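Careers > Operations > Open positions

Demonstration Operator (hand grippers), Purba office

Posted 09/07/2023 by Clémence Royer

Ultitz makes folding and sorting cells for laundries and textile workshops. Until last January our colleagues in the folding room did every garment by hand. Now the cells take the simple pieces, and the people who folded them before spend a big part of their day teaching the difficult ones. It is a different job, and we are looking for 6 new persons who want to learn it.

What you will do

You hold one gripper in each hand and you work with clothes on a table: pick up, spread, fold, put aside. The movements are recorded and the cell learns from them. A shift has up to 20 short sessions, with pauses between. You also write notes when a fabric behaves badly -- these notes are read by Syafiqah Pelupessy and her team every morning.

What we ask

- Calm hands and patience. Experience in laundry, sewing or retail is welcome but not required.
- Both hands in good use, left-handed people are very welcome.
- Basic written English.
- No programming.

What changed for the team

We want to be open about this. There is less standing and less lifting than before. There is also more repetition of the same piece, and some colleagues missed the old rhythm in the first weeks. Anjani Hartono, a folder for 12 years, now trains the new operators and decides which garments come next.
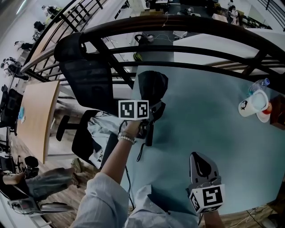

Operator with the two hand grippers, dark fabric piece, upper floor.

Contract is for 12 months, day shifts only. Training is paid from the first day. To apply, send a short letter to Melati Siregar at the Purba office -- a CV is nice but not necessary.

Shares 60 | Comments 6

Contact | Privacy | © Ultitz | Back to top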